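**Ticket 74: Mixed-bin clearing stalls on cloth and clear film**

Project: Skediline
Cell: bin-to-bin transfer, KUKA arm, two-finger tool
Opened by: Ashwin Nair
Severity: medium
Status: open, workaround in place

**Summary**

The arm is supposed to empty the front bin into the rear bin one item at a time, with no operator input. It does well on rigid items. It stalls or drops when the next item is a cloth, or when clear packaging lies on top of something else. The run then sits in RETRY until the watchdog stops it at 90 seconds.

The customer wants to know whether this cell can do end-of-shift tidying at their site in December. Current answer is no. Notes follow.

**Expected**

Arm picks whatever is easiest to reach, lifts, confirms hold, places it in the rear bin, repeats. Declares bin empty when two consecutive looks find no pick candidates.

**Observed**

- Cloth: fingers close, hold check passes on the first sample, fails on the second. Cloth slides out or comes up by one corner and drags a neighbor with it.
- Clear film: no candidate generated, or the candidate is placed on the object underneath. Film then rides along or falls on the way over.
- Bin declared empty with film still in it. Happened on two runs. This is the one the customer will care about most.

**Steps to reproduce**

1. Home the arm. Clear the rear bin.
2. Put a striped kitchen cloth in the front bin, crumpled. Do not fold it.
3. Add rigid items and clear packaging in a loose pile next to the cloth.
4. Start `clear_bin` with the default profile.
5. Leave it alone until it finishes or the watchdog fires.

**Log extract, run 8, default profile**

```
09:41:07 clear_bin start, profile=default
09:41:09 look 1: candidates=4
09:41:16 pick 1: hold ok, place ok
09:41:31 pick 2: hold ok, place ok
09:41:44 pick 3: hold ok -> hold lost, retry 1
09:41:58 pick 3: hold ok -> hold lost, retry 2
09:42:13 pick 3: no contact, retry 3
09:43:28 watchdog: 90 s since last place, stop
```

Pick 3 is the cloth. Retry 3 went to the place where the cloth had been before retry 2 moved it. We do not take a new look between retries, only between picks. For a rigid item that fell back to where it started, this was good enough. For cloth it is wrong every time, as the shape changes on each attempt.

**Comment, Ashwin Nair, 11:20**

Changed the retry logic to force a look after every lost hold. Adds time per retry, but retry 3 now goes to where the cloth is. Cloth cleared on 7 of 8 attempts with this change alone. The failed attempt picked the cloth by a single layer at the edge, and it peeled out of the fingers on the way up.

Tried raising the grip force. No improvement on the single-layer case, and it cracked a thin plastic cap, so I put it back. Force is not the problem. The fingers need to land across a fold so that there is more than one layer between them.

The stripes are a nuisance. The segmenter splits the cloth in two along a fold when the stripes change direction, and then offers two picks for one item. With a plain cloth it offers one. I have not found a threshold that fixes stripes without merging separate items elsewhere in the pile.

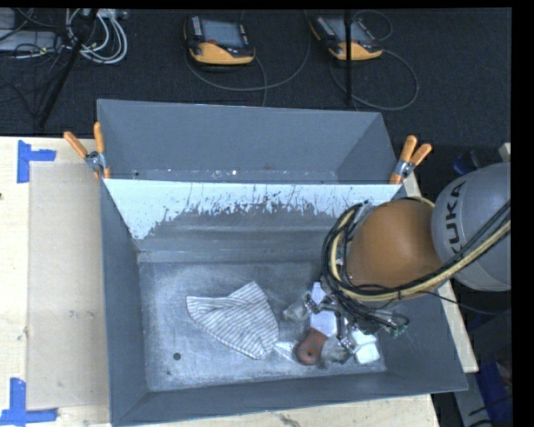
Clear film is a separate fault and probably deserves its own ticket, but I am keeping it here until the empty-bin check is sorted out. Depth returns nothing useful on it. The color image shows highlights at the creases, and against scuffed metal those look a lot like the scratches. The floor of the front bin has plenty of bright rubbed patches. I ran `look` on the bare bin and got two candidates from the metal alone, both low confidence. The current cutoff rejects those, and it rejects the film with them.

**Things ruled out**

- Bin shift. Clamps at the shared rim were checked, position compared before and after a run, no movement outside tolerance.
- Tool calibration. Touched off on the bin corners, all good.
- Cable drag. The arm was run through the full path slowly with no load. The bundle does not pull on the wrist in any pose used here.
- Lighting. Repeated with the overhead lights off and a side lamp on. Cloth result unchanged. Film slightly worse.

**Comment, review, 14:05**

Can the bin be lined with a matte mat for the pilot? It would remove the false candidates and allow a lower cutoff.

**Reply, Ashwin Nair, 14:30**

Yes for the pilot, no for the product. The Flusside site uses bare metal bins and washes them down. A mat would have to come out every night, and then a person is back to doing a chore so the machine can do a chore. I would like to keep the bare floor as the test condition even if we ship the pilot with mats.

**Workaround**

Use profile `soft_first`. It does the following:

- looks again after each lost hold
- skips an item after four lost holds and comes back to it last
- never reports EMPTY, only DONE, CHECK BIN

The operator then looks in the bin and removes anything left. With this profile the watchdog has not fired.

**On the customer question**

They asked for a plain statement on what the cell can do without a person present. Proposed text:

"The cell can move rigid items between two fixed bins unattended. It can usually move a single cloth. It cannot yet be relied on to find clear packaging, and it cannot confirm that a bin is empty. It does not fold, sort or clean. A person needs to check the bin after each cycle."

A person empties the same bin by hand faster than the arm finishes its first look and two picks. Speed should stay out of the statement unless they ask. Their interest is in the hours when the floor is unstaffed.

**Open items**

- [ ] Pick scoring: prefer folds over edges on anything classed as cloth
- [ ] Segmenter: merge split cloth regions when the boundary is a fold
- [ ] Empty check: compare against a stored image of the bare bin, per bin, refreshed weekly
- [ ] Try a low-angle light for film before spending time on a new sensor
- [ ] Rerun the full set in both bins, as all of the above was done in the front one
- [x] Look after lost hold
- [x] `soft_first` profile merged

**Next update**

After the low-angle light test. If the film is still missed with the light in place, I will split that part into a new ticket and close this one on the cloth fix.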